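Slide 1, leave it up while people find seats.

Hi everyone! I get twenty minutes on holdover, my favorite thing a clock can do. Holdover is how a timing box behaves after the GPS signal drops, when it has to coast on its own oscillator. (Ask who has had an antenna fail. Wait for hands.)

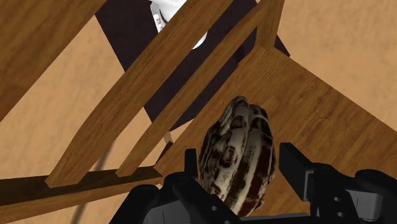 **Skevutano, January**

- Start with the Stostia site. We put a Plirevent oven-controlled oscillator in the rack next to the old unit and pulled both antennas on a Thursday afternoon.
- Old unit drifted 2280 nanoseconds before we plugged it back in. Plirevent drifted 449 over the same stretch. Pause here, people like to write these down.
- Say clearly: one site, one pair of units. I love this result but it's a small test.

Slide 4, the temperature plot. Go slow! The big bump is the air conditioning cycling. You can see the old unit follow it almost step for step, and the new one barely cares. First time I plotted this I ran down the hall with the laptop.

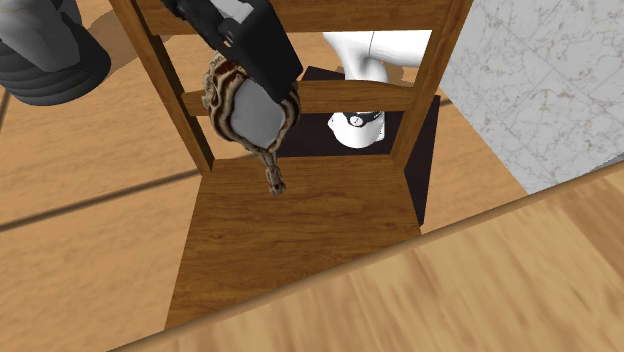
*Chair, seen from above.*

Slide 5, aging. Crystals drift a little every day they're powered, fast at first and then slower. Let the oscillator run for nearly 200 hours before trusting any holdover number. We skipped this in our first run and had to throw the data out.

Slide 6, what to try at home:

- log the steering voltage, even if you never look at it
- keep the fan from blowing straight on the oscillator can
- pull the antenna on purpose, on a quiet day

If short on time, drop the cable delay slide and go to questions. Somebody will ask about rubidium. Yes, it holds longer, and I'd love to run one beside these two next.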